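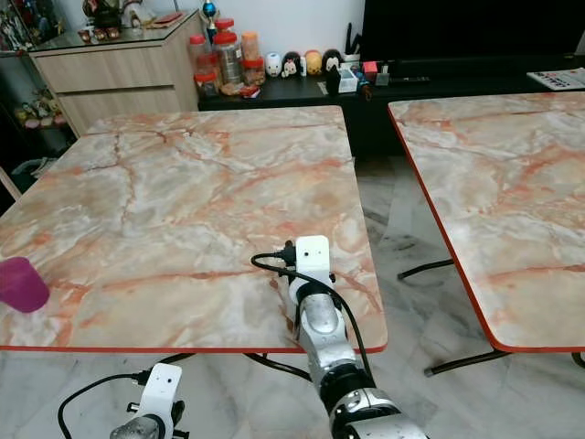
Marble-pattern table

A marble-pattern table is a table whose top is printed, painted or molded to look like marble and is, as a rule, something else. It is common in cafes, canteens, rented apartments and front rooms where someone wanted a palace and had a budget. The type is distinct from the true marble table, which is heavier, colder and far more likely to come with a warning about lemon juice.

Pattern

Makers usually begin with a cream, white or pink base and add veins in gray, orange or rust. Real veins follow the history of the rock. Printed ones follow the width of the roller, and a patient diner can often find the same vein twice. The Pirkis catalog once listed 278 marble patterns, 12 of them called "Natural." Glossy finishes are the most popular, as they show off the veining, along with every fingerprint.

Edging

The edge is where the imitation generally gives up. A slab of stone has the same color all the way through, so a maker who wishes to keep up the pretense must wrap the pattern over the side. Many prefer a narrow band in a contrasting color, often red or orange. The band protects the corners and tells the visitor exactly where the marble stops. Collectors of the Illau style regard a bright red edge as essential and will pay extra for it, which puzzles the people selling.

Use in pairs

Square tops are often bought in twos, to be pushed together for company. In practice a gap remains between them, and the gap is where the crumbs go. The Pimentel household manual gives 45 lines to closing it and finally suggests a tablecloth.

Setting

Some owners place the tables on marble-look floor tiles, on the principle that one marble should keep another company. The two seldom match. Plastic cups, wood-grain cabinets and shelves of ornaments are frequent neighbors, and the table gets along with all of them.

Care

Wipe with a damp cloth. Stone polish has no effect beyond the smell.

Reader comments

My aunt had four of the Utow ones, all red edged. The band came off the first in November and we glued it back with the wrong glue. Still there.

The section on gaps should mention coins. We found more coins than crumbs.

Is there a source for the lemon juice? Asking after the fact.

Contact the editors | Copyright, all contributors | Back to top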